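Fonix Player Support
Setting up display, colour and touch options on a phone or tablet

Applies to: Fonix for iOS and Android, version 2 and later
Guide maintained by Carola Wunderlich, Player Support, Clondov

This guide explains how to change the way Fonix looks and responds on a mobile device. It is intended for players who find the default colours hard to tell apart, the text too small or the on-screen buttons difficult to reach. All of the options described are free and may be used in every mode, including ranked matches.

Before you begin

Update the game to the latest version available in your device's app store. Players on earlier versions will see a shorter settings menu and some of the steps will not match.

Sign in to your Clondov account. Display settings are stored with the account and will follow you to any other device you use. Guest players may change the same settings, but these are kept on the device alone and are lost if the game is removed.

Turn off any colour filter or night mode that your phone or tablet applies to the whole screen. You may turn it back on afterwards. If both the device filter and the game filter are active while you are adjusting the colours, the preview will not be reliable.

Step one: open the Display menu

From the title screen, tap the cog in the top corner and choose Display. During a match, tap Pause first and then the cog. Please note that a ranked match does not stop when you open the menu, and you can be removed for inactivity after 30 seconds. We advise making changes from the title screen or in the Practice Yard.

Step two: choose a colour profile

Fonix has a Standard profile and several alternatives for players with reduced colour vision. Tap each profile in turn. The preview panel shows two team markers, a supply crate and a section of the Dresska map, chosen for its pale ground and long shadows.

When you have found the profile that suits you best, move the Separation slider to the right until the two team markers are easy to tell apart at arm's length. The change takes effect immediately and there is no need to save. 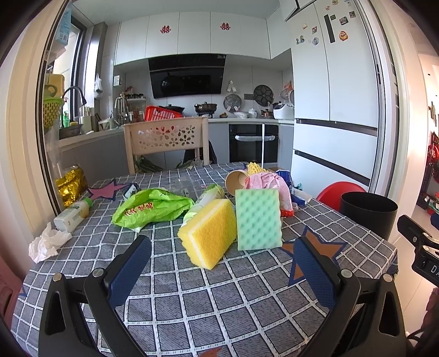

Separation works on the difference between an object and its background as well as on the difference between two objects. Both matter in play. A marker may be clear against its neighbour and still be lost against the ground behind it. The same may be seen with household items: set side by side on a grey-blue plaid tablecloth, a yellow sponge is easily picked out, and the pale mint-green one next to it is closer to the cool shade of the cloth. Its dimpled surface gives the eye something further to go on. For this reason each colour profile in Fonix can be combined with Marker Patterns, a separate switch at the foot of the Display menu. When it is on, your own team's markers are ridged and the opposing team's are smooth, whatever colours have been selected.

Marker Patterns can be seen only by the player who has switched them on. They do not alter the view of other players in the match.

Step three: set the text size

Choose Text from the Display menu. The default size is 14 and the slider can be moved in either direction. Three kinds of text are affected:

Menus and item descriptions
Chat and team messages
Subtitles in story missions

Damage numbers and the match timer are controlled by a separate slider named Match Text. Players who use the largest setting on a small phone may find that long item names run on to a second line. The name can still be read in full by tapping and holding the item.

To place a dark panel behind subtitles, switch on Subtitle Backing. The strength of the panel is set with the slider beneath it.
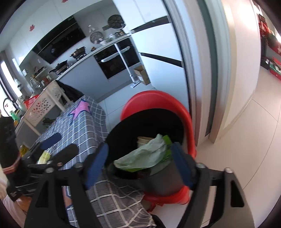

Red bin with a black liner.

Step four: move the on-screen controls

Return to the main settings screen and choose Touch, then Edit Layout. Every button on the match screen can be dragged to a new position. To change the size of a button, tap it once and use the plus and minus keys that appear beside it.

Buttons may not overlap. If a button turns grey while it is being moved, it is too close to another and will return to its last position when released.

Left-handed players may prefer to tap Mirror Layout before making any other change. This moves the movement stick to the right and the action buttons to the left in one step. Individual buttons can then be adjusted as usual.

Two options below Edit Layout are often overlooked:

Hold to Toggle – a button that would normally be held down, such as Grip or Sprint, stays on after one tap and goes off after the next.
Touch Delay – the game waits a short time before it accepts a touch. This is helpful for players who rest their fingers on the screen.

Touch Delay is set to zero by default. Increase it by one notch at a time and play a full round in the Practice Yard between changes. A long delay can make the game feel unresponsive.
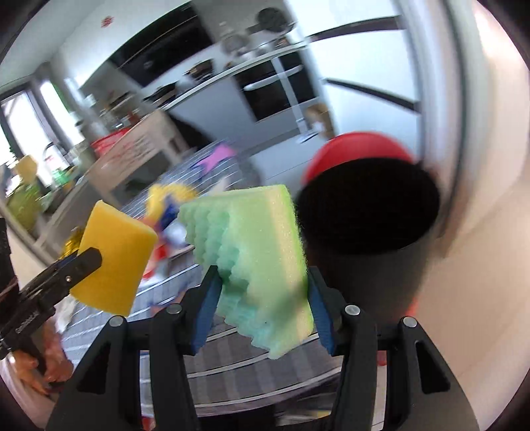

A light green sponge and a yellow one, each held by a black gripper.

Step five: connect a controller (optional)

Fonix supports most wireless controllers, including the Van Wijk range. Pair the controller in your device's Bluetooth settings before opening the game. When Fonix recognises it, the on-screen buttons fade out and a small controller symbol appears beside your player name.

If the on-screen buttons remain visible, choose Touch and switch off Always Show Buttons. Controller buttons can be reassigned under Controller, then Edit Buttons. Vibration has its own slider on the same page.

Step six: save the settings as a preset

Display and Touch settings can be saved together as a preset. Choose Presets from the main settings screen, tap Save Current and give the preset a name. Players who share a tablet with another member of the household are advised to save one preset each, as a change made by one person will otherwise apply to both.

Restoring the original settings

Choose Reset at the foot of the Display or Touch menu. Each menu is reset separately. Saved presets are not deleted.

Known problems

Error 103 when saving a preset. The game could not reach the account server. Check your connection, close the game fully and try again. Settings changed before the error remain in use until you sign out.

Colours return to Standard after a cutscene. This affects a small number of Android tablets. Turn Marker Patterns off and on again to restore the profile. A correction is planned for the March update.

Text Size slider does not move. The device's own large text setting is taking priority. Open the Text page, switch off Follow Device and adjust the slider again.

Further help

Player Support can be reached from the Help tab on the title screen, Monday to Friday. Please include the model of your device and the name of the colour profile in use.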